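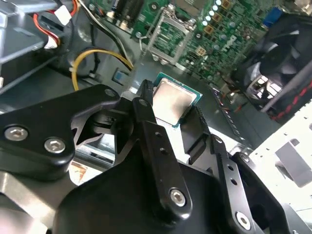
October, bench in 114, started a bit after 9

The old Dell with our tag 827 on the side is finally open! It's been under the bench since we moved out of the Skokley building, with a sticky note saying "CPU?? ask Kenna" in my own handwriting, and I never asked Kenna. So I asked her this morning. She says it came over with the Dorel batch and somebody had already been into it once, because the paste under the heatsink wasn't the gray stuff we buy. Hers, mine or a stranger's, she couldn't say.

Job for the day: take the processor out, look at the socket properly, clean up, put the processor back, and write down enough that the next person doesn't have to guess. If there was time I also wanted to tidy the cables, because whoever was in there last had pushed them wherever they'd go.

Getting in

Side panel off, no drama. The case goes flat on the mat with the board facing up, and I moved the monitor arm out of the way first this time (see the entry about the Ritchie tower, where I didn't, and where I now have a scar on my thumb). Power cord out, then held the front button in for a good while. Wrist strap on. I know Kenna thinks I'm fussy with the strap. I'm still wearing it.

Heatsink screws came loose in a cross, a turn or two each and then around again. The last one was stiff and squeaked horribly. The sink didn't want to lift, and I've pulled a chip clean out of a closed socket on another machine by being impatient, so I twisted it a tiny bit left and right until it let go. Old paste on both faces, dry and crumbly at the edges and still a bit greasy in the middle.

Wiped it with the lint-free squares and alcohol. It took more squares than I'd have liked (we're low, Kenna, please add to the Weletti order). The heat spreader never comes up like new. There are smudges and a brownish cast on it that I decided to leave alone. Kenna wanted to know if I'd polish it and I said absolutely not, I'm not taking 1000 grit to a processor for the sake of looks.

Chip and socket

Lever out from under its catch, up, and the load plate swings open with it. I always forget how much spring there is in those levers, so note to self, keep a finger on it all the way up.

Chip by its edges only. Straight up, no sliding. I did the usual thing of holding my breath as if that helped.

With the retention frame standing open there's a good view down to the contacts, and I spent longer on that than on anything else today. Desk lamp low from the left, then low from the right. What you want is an even pattern, where every row catches the light the same way, and anything bent shows up as a glint out of step with its neighbors. I went over it twice with the loupe and then made Kenna do it too, cold, without telling her what I thought. She found one speck near a corner. Three puffs with the hand blower and it was gone, so lint, probably off the very squares I'd been praising five minutes earlier. No bent contacts as far as either of us could tell.

Things I want to remember about this step:

Keep the blower bulb on the bench before opening the socket, so you don't go looking for it with the plate up.
Don't use the canned air in there, ours spits.
Check the notches on the chip against the socket before lowering, every time, even if you took it out ten seconds ago.
If it doesn't sit flat under its own weight, lift it and start over. No pushing.
Load plate down first, lever second.

We ended up doing the out-and-in more than once. I wanted Kenna to try it, and she wanted to compare coming in from the front of the case with coming in from the power supply side. Front is easier. From the other side your wrist ends up in the cables and you come down tilted. She lowered it at an angle the first time, saw it, lifted, tried again and it dropped flat. It's such a small movement and it makes such a difference! I think I come in slightly tilted too, one corner low, and level off at the last moment. Worth watching for.

The cables

Kenna's theory is that the wiring is why people hate working in this model, and I'm coming round to it. The power supply is a big silver box that takes up a lot of the view, and there's a bunch of yellow wires coming out by it with a little white cable tie on. I left the tie where it is. I did reroute the drive cable, though, which had been lying right across where you want your hand, and it now goes along the side wall and stays put.

Also read the power supply label while I was down there, since the inventory sheet for 827 has a blank in that column. It's marked 80 PLUS Bronze, and I've put that in. Kenna asked if I'd written down every other symbol on it as well. No. There are a lot of them, and the sheet only has the one box.
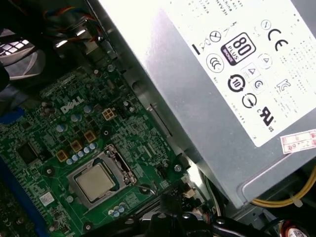 827 open on the bench: CPU in its socket, 80 PLUS Bronze supply beside it.

Had a quick look over the rest of the board with the lamp while everything was accessible. I was mainly after capacitors, because the one from the Ritchie tower had tops like little muffins and I've been suspicious of every old board ever since. I didn't find anything I'd call bulging in this one. The gold chokes next to the socket look tidy enough. There was dust packed in the case fan, as usual, and I got most of it out with the soft brush and the vacuum held well back.

Paste and heatsink, 11:40

Small dot in the middle, from the new tube. Kenna is a spreader and I'm a dotter and we aren't going to settle it today. Set the sink straight down, all four screws started by hand before tightening any of them, then the same cross as before. The stiff screw was still stiff. I'd like to replace it but I went through the box of 200 we got for the Dorel machines and they're all the wrong thread, naturally.

Fan plug back on its header. I'm writing that down because it's the one I forget.

First power-up, fan spun, and then nothing on the monitor. Bad minute. I had my hand on the screwdriver to take the whole lot apart again when Kenna reached past me and pushed the video cable in the last couple of millimeters. So, fine. Second power-up went straight to the setup screen, processor listed, no complaints about the fan. Let it sit there while we had coffee and it was still perfectly happy when we got back.

Left over

The case lid has a bent tab and needs persuading. I got it on, but pliers next time.
Sticky note removed! New label says "socket checked, repasted, October".
The loupe lives in the top drawer now, with the blower. Please put them back there, both of them, I spent ages hunting for the loupe this morning and it was in the tea cupboard.
The alcohol bottle is almost empty, and the spare on the shelf turned out to be distilled water, so I've relabeled it.
There's a second machine from the same batch under the far end of the bench. Kenna wants to go first on that one, from lid to paste, and have me read the steps out to her from this page. If something in here is unclear we'll find out pretty fast, and she's promised to write the corrections in the margin in green.

Mat wiped, strap hung up, screws tray empty. 827 goes back on the shelf by the window once I've found it a power cord.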